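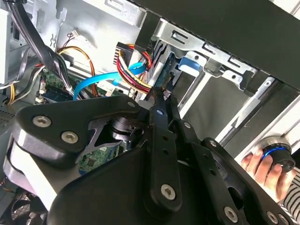
*Maintained by Ánh Đoàn and Hưng Lương, Granbridge software group. Last revised in May.*

# Banelix control stack: frequently asked questions

These are the questions we get most often from teams running Banelix on computer service tasks: cable routing, drive swaps, connector work inside tower cases. For installation, see the setup guide.

## General

**What does Banelix do?**

It takes wrist camera images and joint readings, and sends position targets to the arm and gripper. It has a planner, a perception service and a controller. Each one runs as its own process and can be restarted alone.

**Is Drosis part of Banelix?**

No. Drosis is the log viewer. It reads Banelix logs but doesn't need Banelix installed. Ghada Srour looks after it, and bugs go to her tracker.

**Do I need a GPU?**

For perception, yes. The planner and controller run on the CPU.

## Perception

**Why does the cable detector lose the black cables?**

Black wires in front of black plates give it very little to work with. Blue SATA cables and red or yellow power wires are much easier. If the task depends on a black bundle, turn on `use_depth_edges` and lower the approach speed. It still misses thin single wires.

**The gripper fills half of my image. Should I crop it out?**

Don't crop. Use the self mask, which is built from the gripper model and the current finger opening. Cropping removes the fingertips, and the fingertip-to-cable distance is computed from them. If you have changed the fingers or bolted anything to the plates, run `make_self_mask` again.

**Shiny drive cages show up as holes in the depth image. Is that a bug?**

It's a sensor limit. Bare sheet metal throws the light away from the sensor at steep angles. Banelix fills holes from the case model if you have one loaded. Without a model, the planner treats the hole as blocked, so you may see it refuse a path that looks open to you.

**Can it handle a hand in the workspace?**

The hand detector marks hands and sleeves as keep-out regions and the planner stays clear of them. It is not a safety function. Your cell's own stops and speed limits still apply, and the detector must not replace them.

## Planning

**The planner says "no path" but I can see one. What now?**

Check these in order:

1. Open the collision view in Drosis and look for filled depth holes near the goal.
2. Check that the wrist camera calibration is current. An offset of 2 mm is enough to close the gap between a drive cage and a power connector.
3. Raise `max_samples`. The default is low.

If that doesn't help, send us the log. Hòa Từ has a set of 162 hard cases from inside tower computers and adds new ones when they fail in a new way.

**Does it plan around soft things like cables?**

Partly. Cables are modeled as thick lines with a cost, so the planner would sooner go around a bundle but can push through it when there is no other way. Set `cable_contact: never` to forbid contact. Expect more "no path" results in a crowded case.

**Why does it stop above the motherboard before going down?**

That is the re-look step. The arm pauses, takes a fresh image and corrects the goal. You can turn it off with `relook: false` – we don't suggest it near memory slots.

## Control

**What rate does the controller need?**

Targets go out at 25 Hz by default. The arm driver fills in between them. If your driver doesn't interpolate, use the Tăng adapter, written by Lụa Doãn, which ships in the same package.

**The fingers chatter when they touch a connector.**

The force gain is too high for the contact. Halve `grip_kp` and try again. If the chatter stays, look for play in the finger linkage before you tune anything else. A loose screw looks a lot like a bad gain in the logs.

**Can I change gains during a run?**

Yes, through the tuning panel. Changes are logged with a time stamp but are not saved to the config file. Use "Write config" if you want to keep them.

## Logs

**What should I attach to a bug report?**

The log folder, your config file and the Banelix version. Please leave the images in. Most planner reports turn out to be perception problems, and we can't tell without them.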